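bon, thread rangement parce que j'ai promis. jour 2 du tri du linge de lit et j'ai déjà envie de tout remettre dans le placard

contexte : on passe de la grande maison au petit appart, une seule armoire, donc faut choisir. j'ai sorti TOUT ce qui était en tissu. erreur. le couloir est impraticable

règle que je me suis donnée : une parure sur le lit, une au sale, une propre. pour chaque lit. le reste dégage

sauf que le reste c'est les housses de ma grand-mère, brodées, lourdes, impossibles à repasser, et évidemment je les garde. voilà. règle morte en dix minutes

les taies dépareillées par contre : chiffons. aucune pitié. bon, sauf la rayée

question oreillers maintenant. j'en avais gardé des vieux "au cas où" depuis le déménagement de juillet. au cas où quoi ?? des invités que je déteste ?

test que je fais : plié en deux, je lâche. s'il se remet à plat tout seul il reste. sinon poubelle (ou panier du chien, il est pas difficile)

le Lauritsen a tenu, je suis étonnée vu l'âge. le Clarkcombe est resté plié comme une crêpe, adieu 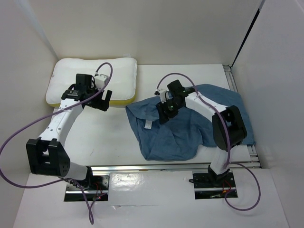
et donc le bleu. plier du tissu bleu tout chiffoné quand on sait pas plier, c'est un sport. je commence par un coin, j'en perds un autre, je recommence

technique que j'utilise, vaut ce qu'elle vaut : étaler à plat, lisser avec l'avant-bras du milieu vers les bords, plier en deux dans la longueur, relisser, encore en deux, et après en trois. sur le lit ça marche pas, trop mou, faut une surface dure

et regardez les étiquettes AVANT de laver. les miennes sont à moitié effacées, du coup tout passe à 40 et on prie

pour les oreillers, ceux à bande jaune sur le côté je les aime bien, on les retrouve direct dans la pile de blanc. détail bête mais à 23h quand tu refais un lit t'es contente

on me demande en mp pour les housses sous vide : j'ai pris les Stindine, 179 couronnes le lot, oui je les ai achetées en voyage, non je sais pas où on les trouve ici. une qui se regonfle toute seule en une nuit, les autres ça va

par contre pas de plume dedans !! ou pas longtemps. la couette d'hiver a mis des jours à reprendre sa forme l'an dernier, on dormait sous une galette

ah et l'odeur de placard : lavande bof, savon de marseille dans un mouchoir entre les draps, bien mieux. à changer quand ça sent plus rien

bilan ce soir : deux sacs pour la ressourcerie, un sac chiffons, et une pile "je sais pas" qui est plus haute que les trois réunis. je la regarde pas

demain les serviettes. j'ai peur. celles de plage comptent comme serviettes ou comme linge de vacances ? vous faites comment vous

edit : pour celle qui demande, le drap housse je le roule. oui en boule. un peu aplatie. je l'assume pas mais je le fais

et si qqn veut des taies carrées je donne, j'ai que des oreillers rectangulaires maintenant, à venir chercher par contre, j'envoie rien, la poste c'est à l'autre bout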